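Stivik 2 review: a planning and control package for two-arm cells

Rating: good, with two serious complaints

I bought a one-year license of Stivik in the spring, when version 1 was already close to its end, and I moved to version 2 as soon as it was released. My work is programming small two-arm cells for assembly tests. Before this I used a mix of open source planners and my own scripts, and I was tired of repairing the scripts after each update. This review is about the software only. I paid for the license myself.

Installation

The installer is plain and it works. You need a Linux computer with a real-time kernel if you want the controller to run on the same machine as the planner. I did it this way for one week and then put the controller on a separate small computer, and I recommend the same. On one machine, the planner sometimes takes all the cores when a problem is difficult, and then the control loop starts to miss its deadlines. The manual mentions this in a footnote. It should be on the first page.

The robot description is imported from the usual URDF file. My file had a mistake in the inertia of one link, and Stivik refused it with a message that named the link and the bad value. I was pleased with this. My old tool accepted the same file for two years.

Planning with two arms

You can plan for each arm alone, with the other one treated as an obstacle, or you can plan for both together. The first mode is fast and I use it for most of the day. The second mode is the reason to pay money for this product. It searches in the joint space of both arms, and the paths it gives are smooth enough that I seldom edit them by hand.

I made a simple test. I gave the planner 1,000 random pairs of start and goal in simulation, with both grippers working over the middle of the table. It found a path for all except 2, and when I looked at these by hand I saw that the goal was truly not reachable without contact. The time is less good. Some plans come back before you lift your finger from the key, and others take long enough to make you doubt that the program is alive. There is no progress bar. A message in the log would be sufficient.

Cables are still your own problem. Stivik knows only rigid bodies, so for each cable you must draw a keep-out shape and fasten it to a link. The editor for these shapes is comfortable: you pull a capsule along the link, set the radius, and it moves with the arm in the preview. But a loose cable that hangs from a gripper has no fixed shape, and a fat capsule makes the planner too careful. I ended with two thin capsules for each gripper and a lower speed near the table. A plug that lies on the table is not in the model at all if you do not put it there or have perception that finds it.

Perception

The perception module is called Chow, and it is sold separately. It takes a depth image, removes the table plane and the parts that belong to the robot, and gives the rest to the planner as obstacles. The self-filter (the part that removes the robot from the image) is the best I have used. It is also the part that needs the most patience, because the default padding is too small and the finger pads stay in the cloud as small floating islands. Then the planner thinks that the gripper is in collision with itself and refuses to move. Increase the padding a little at a time until the islands disappear.

Thin black things are hard for Chow. A cable on a white table often comes as a broken line of points, or it is removed together with the plane. The plane threshold can be made smaller, but then you see noise from the table surface. I did not find a value that I like for all cases.
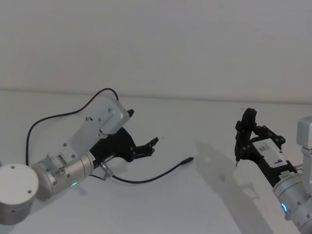

Puvosbridge, October 17, 2020

Both grippers face the middle of the table, with a bare white surface between them except for the end of one black cable. For calibration I like a layout of this sort, with a plain wall behind. The hand-eye routine moves each arm through a set of poses, and with so little in view it is easy to see in the overlay if the model of an arm sits on the real arm or next to it. Pay attention to shadows if you use the color image also. A gripper makes a soft gray shadow on a white table, and the color segmentation of Chow can take its outline for an object. With depth only, I do not have this trouble.

Control and tooling

The controller streams joint targets at 100 Hz by default. The blending between two paths is clean. Stopping is clean too — the arms slow down along the path and do not jump away from it. There is a Python interface with good names, and the examples run without changes.

The recorder is my second complaint. It saves logs in a closed format, and you must export them before you can plot anything. The export lost the gripper channel in the August release. It was repaired in the next one, but I had to repeat a week of work.

Compared with Gekitness

I also had Gekitness on trial. It has a nicer window and a faster single-arm planner, and for one arm I would take it. For two arms it plans one after the other, and with a shared workspace this gives long waiting times.

Good: joint planning for both arms, clear error messages, self-filter, Python interface

Bad: closed log format, no progress information, weak with thin cables, Chow costs extra

I will renew the license for Stivik. For Chow I am not yet decided.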